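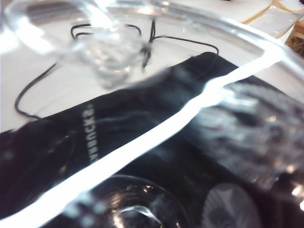
Fig. 4. Clear vessel, with a black drawstring pouch lying beneath it on a white table.

Section 3: Clear Vessels, Lids and the Pouch

3.1 Before you start

This section covers the see-through items in the Poston table set: glasses, jugs, jars and anything else you can lose by putting it down on a pale surface. If you have come straight from Section 2 (Crockery), wash your hands. If you have skipped Section 2, go back, as the bit about chipped rims applies here as well and we are not printing it twice.

You will need:
Two clean tea towels, lint-free if you own such a thing
A soft sponge with no green side
Washing-up liquid
One drawstring pouch per set of small parts
A tray with a raised edge
The Dalsgaard shelf liner, cut to size (see 1.4)

The pouch supplied with the set is plain grey. Any soft black or dark pouch with a working cord does the job, whatever coffee chain's name happens to be on it. 

CAUTION: Clear things on white tables are hard to see, especially at seven in the morning. Put the dark pouch or a folded tea towel down first and stand the vessel on that.

3.2 Unpacking

1. Clear the table. Moving everything to one end does not count.
2. Lay a towel flat and smooth out the creases.
3. Lift each vessel out with both hands, one at the base and one on the side. Do not lift by the rim.
4. Peel off the Skidenov transit film. It comes away in one piece or in 36, depending on the weather.
5. Check the rim with a fingertip, slowly. A rough patch means the vessel goes back in its box and you turn to Section 9 (Returns).
6. Stand the vessel upright, well away from elbows.

Note: The box carries a four-figure number on the short side. For the standard set it reads 1867, and for the set without the tall jug it reads 864. Write it on the inside cover of this manual now. You will be asked for it, and by then the box will be holding up a Christmas tree.

3.3 Washing

1. Fill the bowl with warm water and a small squirt of washing-up liquid.
2. Wash glass first, plastic second and anything greasy last.
3. Sponge the inside before the outside. Turn the vessel, keeping the sponge still.
4. On plastic jars, go lightly over printed lines and lettering. Scrubbing takes the print off long before it shifts a tomato stain.
5. Rinse twice, then drain upside down on the second towel.

CAUTION: Never pour boiling water into a cold glass. We have had letters.

If a jar comes out cloudy, fill it with equal parts white vinegar and water and go and do something else until lunch. If it is still cloudy, it is scratched, and should be promoted to holding wooden spoons.

3.4 Jars with markings

Some jars in the range have markings on the wall and some have them nearer the floor, so get to know yours before you trust it with pancake batter.

1. Put the jar on a level surface.
2. Turn it until the lettering reads the right way round from where you are standing.
3. Bend down. Reading a line from above gives you a different answer from reading it at eye level, and the one from above is the wrong one.
4. Pour to just under the line, wait for the liquid to settle, then top up.
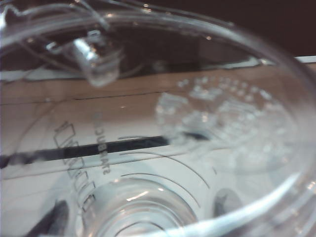 Most of the trouble people have with this step comes from looking down into the jar while holding it up in the other hand. The words go backwards, the lines bend with the plastic, and a modest amount of milk starts to look like 100 different amounts of milk. Put it down and start again from point 1.

Note: For anything that has to be exact, such as jam or baby formula, use scales or the measure that came with the product.

3.5 Packing the pouch

1. Dry every small part fully. Damp seals in a closed pouch develop a smell, and then a personality.
2. Lay the pouch flat and pull the neck open to its full width.
3. Seals go in first, then stoppers, then the Drulum brush with its bristles facing the neck.
4. Squeeze out the air and draw the cord up.
5. Tie a single bow. A knot in the end of the cord is there to stop it slipping back through the channel - leave it alone.
6. Tuck the loose loops underneath, where they can't catch on a handle and bring a jug along for the ride.

CAUTION: Keep cords away from small children and from cats of any size.

3.6 Putting away

1. Fit the shelf liner, ribbed side up.
2. Tall pieces go to the back, and pieces with handles go to the sides with the handles pointing inwards.
3. Do not stack glass inside glass. If you already have, and it has stuck, stand the lower one in warm water, put a little cold water in the upper one, and twist gently.
4. Put the pouch at the front, where you will see it.

Lids are dealt with in Section 4. Leave them on the tray until then.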